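# Flurina Sutter would like you to open your curtains properly

The first thing Flurina Sutter did when I got to apartment 431 was tell me I was standing in the wrong place. I was in front of the window, looking at the city like everyone else. She wanted me off to the side, where you can see how the fabric falls.

"People buy a view and then they ask me to cover it," she said. "I have made a living out of this for 17 years, so I don't complain much."

Sutter runs Staremwood, a curtain workroom with one large table, two sewing machines and a phone she answers when she feels like it. The apartment belongs to Tuncay Karabulut, who wanted something between him and the neighboring buildings and had tried blinds first. ("Like living in a filing cabinet," he told me from the kitchen, where he stayed for most of the visit, making coffee that got stronger each round.)

What he ended up with is a sheer, off-white in some lights and gray in others, with thin darker threads running through it in a grid that never quite lines up. Sutter calls the cloth Terkis, her own name for it, and says she went through a long stack of samples before she found one with mistakes she liked.

"A perfect grid on a curtain is a disaster," she said. "You hang it, it curves, and now you have graph paper that looks drunk. If the lines are already uneven, nobody can tell what the fold did and what the weaver did. I get to blame the weaver."
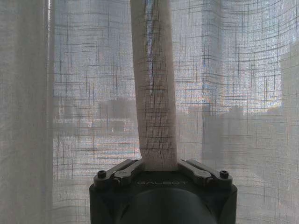
*The sheer with daylight behind it. Gathered up, the grid gets closer and more crooked.*

I asked how a person is supposed to open a curtain, having done it with one fist since childhood.

"With one fist," she said. "Everyone does. They grab it at the same spot every morning, and after a year that spot looks like it has been chewed." She prefers a flat hand high on the leading edge, a slow walk sideways, and then a little work on the folds so they hang straight. How long does that take? She thought about it. "Less time than you take to find your phone."

Karabulut, appearing with the coffee, admitted that he grabs. Sutter said she knew. She had seen the chewed spot.

There was a disagreement about length. Karabulut had wanted the fabric to pool on the floor, having seen it done in a hotel. Sutter pointed out that hotels have someone to vacuum. They settled on a hem that clears the floor by a hair, and he has been gracious in defeat, mentioning it only twice while I was there.

The bill was another subject. She charged him 300 for the labor on the hems alone, and she is not sorry. "I redid one side because the threads slanted. He would never have noticed. Then he would have noticed, at two in the morning, and called me."

Washing? Cold, gentle, no spinning worth mentioning, and back on the rail damp. She is suspicious of irons near anything see-through and has a story about a client named Balthasar Pfister and a steam iron which she told me at length and then asked me to leave out.

By then we had drifted back to the window, and she had stopped correcting where I stood. I wondered if there was any hour when she would leave the glass bare.

"When the sky goes pink at the bottom," she said. "I'm not a monster."

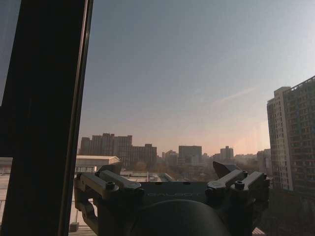
Her own apartment, she confessed, has no sheers at all. It has a pair of heavy green curtains from her aunt Lieselotte, who got them in a trade for a bicycle and lined them with an old bedsheet. They are too short for the windows. Sutter has been meaning to let them down since April, and she would like it known that she didn't say which April.

She is working now on a cloth she calls Marti, heavier and a bit rougher, meant for bedrooms that face streetlights. The first length is already spoken for. Karabulut, who had been listening from the kitchen after all, wanted to know if it came long enough to pool on the floor.

"No," said Sutter, and finished her coffee.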